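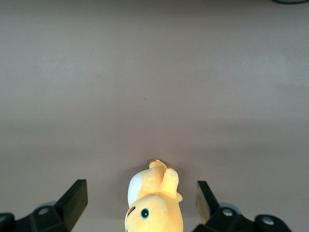

Trying out the two-armed kit from Cuesta

6 March 2019
By Braulio Lozano

I had meant to write this up last night, but I came home so full of it that I talked at supper instead and then fell asleep in the chair, so it is going down this morning with a pot of tea beside me.

The kit has been on loan from Cuesta since February, and today I finally had it to myself, with only Sorin Pascu looking in now and then to see whether I had broken anything. It comes as a pair of arms, two grippers, a small camera for the wrist and a handbook of 127 pages, which Sorin has read properly and I have not (I read the first 20 and then went looking for the drawings, as I always do).

What I like best so far is the view from the wrist. I thought I would find it muddling, looking down between the two black fingers with the toy lying there between them, but after half an hour I was lining things up almost without thinking. Soft toys are a lovely thing to practise on too, so forgiving, and the bright yellow is easy to find on the screen even when my eyes are tired.

I am less taken with the cables. They gather along the front of the table in a great black knot, and I must ask Hartmut Grube at Lundwood how he keeps his tidy, for his bench always looks as if company were coming. The clamps are good and solid, though, and I have no complaint about the bases. 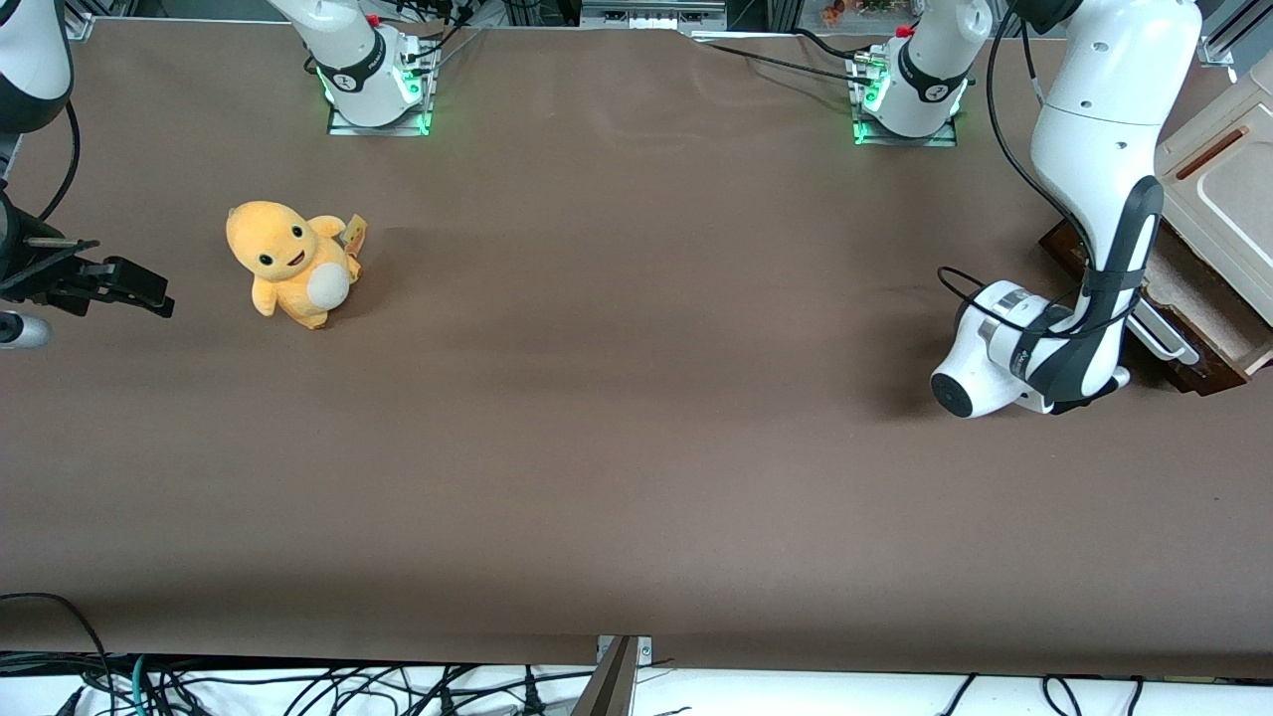
Both arms over the brown paper, with the plush lizard on the left.

Gonzalo Cantero rang at teatime about the price. They are asking 763 a month if we keep it on, with the spare finger pads at 80 the set, and he wants a yes or no from me before he drives over to Stustinau. I said I would like another week with it — he sighed, but kindly, and then we got on to his daughter's wedding and neither of us mentioned robots again for a good long while.

Tomorrow I want to try the left arm by itself, slowly, and write down the settings as I go this time. I must also remember to give Sorin back his screwdriver, which has come home in my coat pocket again.

Last updated: 6 pm, after a few spellings were put right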